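4. Laying the Senstead protective mat

4.1 Before you start

The mat (order number 2928) is supplied rolled, with the smooth side facing inwards. It protects table and bench tops against scratches and light knocks. It is not a cutting surface.

Clear the table and wipe it with a damp cloth. Let it dry fully. Grit left underneath will show through as raised spots within a few weeks.

Note: Unroll the mat at room temperature and leave it flat overnight. A mat laid straight from a cold van will grow by nearly 2 mm per metre as it warms up.

4.2 Laying the mat

1. Place the mat on the table with the smooth side up. Line up the factory edge with the front of the table.

2. Check the overhang at both ends. If the mat has to be trimmed, mark the underside and cut along a steel rule with a sharp knife. Do not cut on the table itself.

3. Fold back one half of the mat. Fix the Hauser grip strips (order number 3025) to the table, parallel to the short side. Peel off the backing paper.

4. Lower the mat onto the strips, working from the middle outwards. Press out trapped air with the flat of the hand — do not use a scraper.

5. Repeat steps 3 and 4 for the other half.

The mat may be butted up to fixed fittings at the back of the table. Leave a gap of 2 mm at each fitting so that the edge does not lift. 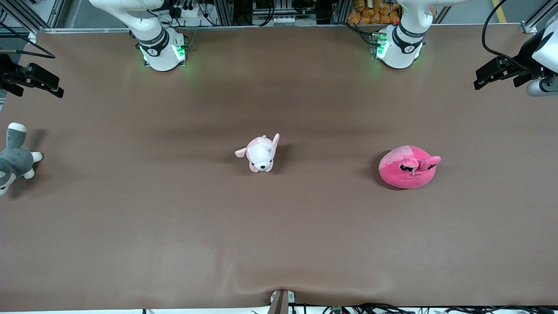 4.3 Loading and care

Caution: Wait 24 hours before placing heavy items on the mat. Point loads above 1000 N leave permanent dents and are not covered by the guarantee.

Clean with warm water and a little washing-up liquid. Do not use acetone, white spirit or scouring powder. The mottled colouring is part of the material and cannot be wiped off.

Keep hot pans and soldering irons off the mat. Rubber feet may leave dark marks — fit felt pads where items stand in one place for long periods.

Replacement strips are available from the Zesville and Fleditz depots. Quote the order number and the length of the table.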